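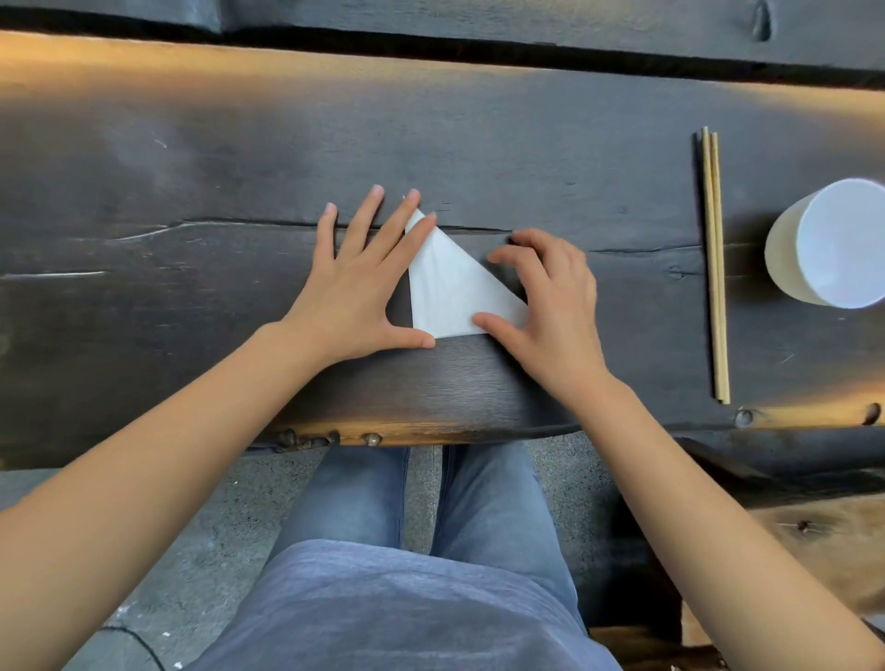

Slide 1. White paper napkin, two hands, dark table.

Good afternoon. Leave this up while people find seats. Someone will ask if they're in the right room for the robot safety talk. They are.

The Drullik cell at Parnico had one job: fold napkins into triangles for restaurant place settings. It ran 300 an hour on a good day. In April we had a different kind of day.

What happened: the gripper closed on a napkin, missed, and reported success. The arm then folded nothing, very neatly, 204 times. The dashboard stayed green. I still have the screenshot.

(Pause. If they laugh, wait. If they don't, move on faster.)

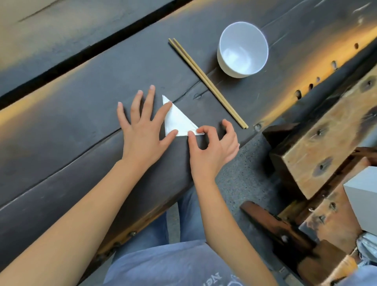

Slide 2. Triangle made, right hand at the lower corner.

Point to the fingers. One hand holds the paper down while the other works the fold. Our arm had one gripper and a vacuum plate, and the plate filter was clogged with paper dust. The paper slid and the pressure sensor read the dust as a napkin.

Now the safety part. An operator reached in to clear the pile - the guard door was open, the light was green, and the arm was still in its cycle. It stopped 60 millimeters from a wrist. Braledico's report calls this "adequate clearance." Read that line slowly.

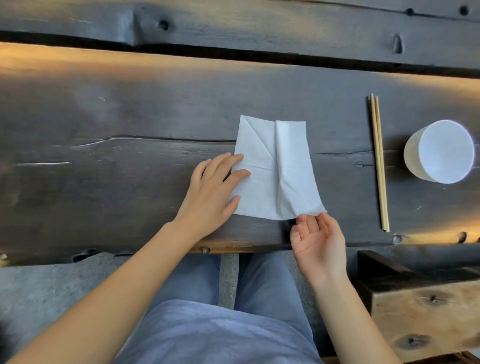
Slide 4. What we changed

Guard door now cuts power to the arm. It used to send a polite request.

Filter check every 5 hours, signed by a human.

Three missed picks in a row and the cell stops. Robichaud wanted ten. We had a meeting.

Take questions. If asked whether the cell is back in service: yes, at half speed, with the door shut.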